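Call for Participants: Everyday Bedroom Tidying Study

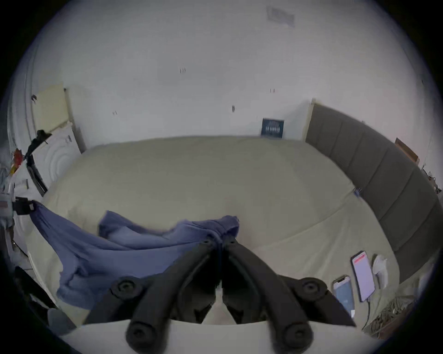
2 min read

The Mohamedi Institute for Home Research invites adults to take part in a study of how bedrooms are put in order over the course of an ordinary week. The study is directed by Roswitha Rathjen and is part of the Kandulard project on household routines.

We are interested in the things that collect on a bed between morning and night: a crumpled cloth on the sheet, a pair of phones near the headboard, a charging cable. Participants will be asked to clear, fold, and put away such items in their usual manner and at their usual pace. No particular standard of neatness is expected — please do not tidy in advance of a visit.

What participation involves

Each participant will receive 2 home visits in July, normally beginning at 9:30 a.m. or 4:00 p.m. A visit lasts up to 3 hours and includes a short interview on laundry, bed making, and the storage of small electronic items. Between visits, participants keep a brief written log, for which a booklet is supplied.

Who may apply

Applicants must be at least 18 years of age and have regular use of a bedroom with a double bed or larger. Renters and homeowners are equally welcome. Persons sharing a room may apply together, but each must sign a separate consent form. Current employees of Grollo are not eligible.

Compensation and privacy

Participants who complete both visits receive a gift card and reimbursement for local parking. Phone screens, mail, and personal papers will be obscured in all study records. Participation is voluntary and may be ended at any time without penalty.

How to apply

Application forms are available at the Institute's front desk, Drako Building, Room 1211. Completed forms may be returned in person or by mail, marked "Kandulard — Bedrooms."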